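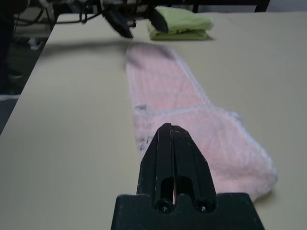
Can a robot do the chores yet? Frequently asked questions

Last updated 6 February 2025

These are the questions we get most often from people who visit the Wurlow test room or write to us after a talk. The answers cover two-armed tabletop robots of the kind we work with. Other groups use other machines and may tell you something different.

Can a robot fold a towel?

Yes, most of the time, if the towel starts out on a clear table within reach of both arms. In our last full round we ran 1,204 towel folds and 1,000 of them ended in a fold we would put in a cupboard. The rest ended in a lump, a towel on the floor, or a fold so crooked that a person had to redo it.

Why is a towel hard? A child can do it.

A towel has no fixed shape. A cup looks like a cup from every side, but a towel on a table can lie in any number of ways, and the corner you need is often underneath. Terry cloth is thick and springs back a little after you press it. The machine also has to grab one layer and leave the other, using two stiff fingers with no feeling in them.

How long does it take?

Longer than you would take. A small hand towel that lands flat may be done in under a minute. One that lands in a heap can take several minutes, and now and then the arms go back and forth over the same corner until we stop them.

What about a whole basket of laundry?

Not yet. Taking one item out of a pile is its own job, and it goes wrong more often than the folding does. Shirts are worse than towels. Fitted sheets we don't try.

Who trains the robot?

People do. An operator moves the arms through a job by hand control, the motions and camera views are recorded, and the software learns from the recordings. Anneliese Haberkorn runs the operator desk here and decides which recordings are good enough to keep. For the towel work she kept 1,683.

Does it learn by itself after that?

No. It does not get better overnight in your home or in ours. If we want it to handle a new kind of cloth, we record more and train again.

Why are the cameras on the wrists?

The hands block the view from above at the very moment you want to see the cloth. A small camera near the fingers gets a close look at the edge. We use an overhead view too.

Does color matter?

Less than it used to. Our early software did badly with pale cloth on a pale table. We now train with a mix of colors. Shiny or see-through fabric is still trouble.

What about washing dishes?

Loading plastic plates into a rack goes fairly well. Washing by hand does not, partly for the plain reason that our arms are not sealed against water. Glassware we leave alone.

Can it vacuum, mop or make a bed?

Ours is fixed to one spot, so no. Floor robots that vacuum have been on sale for years and do that one job well. Making a bed needs long reach and a machine that can walk or roll around the mattress, and we have not seen one we would call ready.

Is shop-floor work any further along?

Yes, where the parts are all alike and arrive in the same place. Robots have done that work for decades. The harder jobs are the ones still done by hand: sorting mixed bins, bagging soft goods, threading a cable through a clip. Our Grosen project looked at bagging folded cloth. It finished in December after 338 trials. The arms could get the cloth into an open bag but had a poor record at opening the bag.

Could a hotel or commercial laundry use one now?

For a single item in a single size, with someone nearby to clear mistakes, it might be worth a trial. Nerys Rosser handles those inquiries and will ask you how many different sizes you fold in a shift. If the answer is more than three or four, she will probably tell you to wait.

Is it safe to stand next to?

Our arms are light and move slowly, and we still keep visitors behind the line while they are running. The fingers can pinch. There is a stop button at each end of the table.

What are Hirar and Magbanua?

Hirar is our name for the control software. Magbanua is the set of household tasks we test it on, with towel folding as the first. Neither one is for sale.

When will I be able to buy one for my house?

We don't give a year. A machine that folds towels on a clean table is a long way from one that can walk into a messy laundry room - find the towels, deal with the socks, stay out of the dog's way - and do it every week without help. The cost would have to come down a good deal as well.

Can I come and watch?

Groups of up to eight can book through the visits page. You may bring a towel of your own for the robot to try. Please make sure it is clean and dry, and no bigger than a bath towel.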